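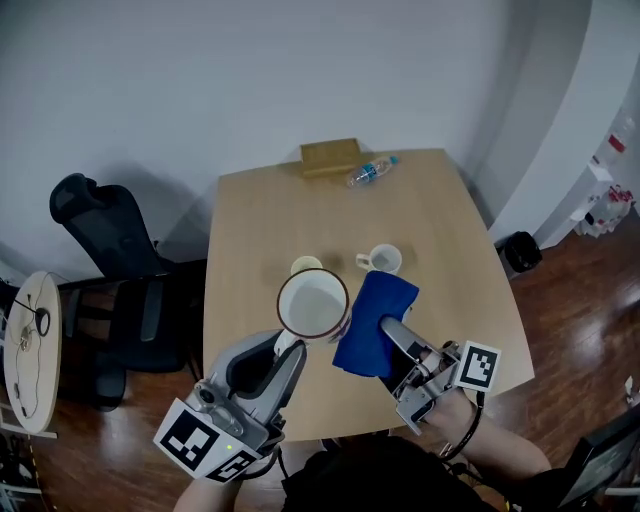
3.2 Mug wiping and table reset

The wiping task uses a blue cloth and a small set of cups on a light wooden table. Cups were taken one at a time, held upright, rim and outside wiped, then set down. 161 trials at the Stadholm room, handle direction left free. Cloth not refolded between trials unless it fell open completely, so the starting fold varies a lot. We come back to this in Section 5.

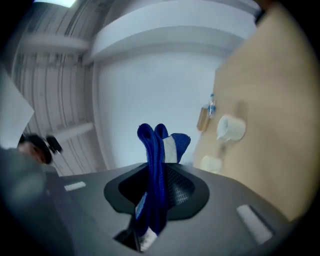
Figure 7. Blue cloth with two folded lobes at the top; loose threads along the flap. Bottle and white mug on the table behind.

Fraying matters more than we expected. A worn edge catches on a handle and drags the cup a little, and raters on the Kindance scale disagreed on wether to score that as a slip. We scored it as one. Bottle stays on the table as clutter, lying down, and was not to be wiped. Mugs were harder to score than the handleless cups in the Edex pilot, mostly the area under the handle, which raters tended to skip.
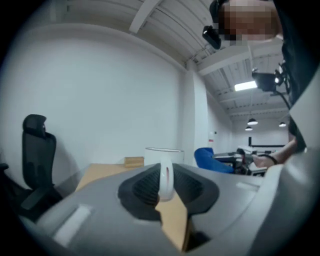
Figure 8. White mug on the table, handle toward the viewer. Reddish mark on the inside of the handle.

Marks on on the handle were logged separately from marks on the body. Scores for both are in Table 2.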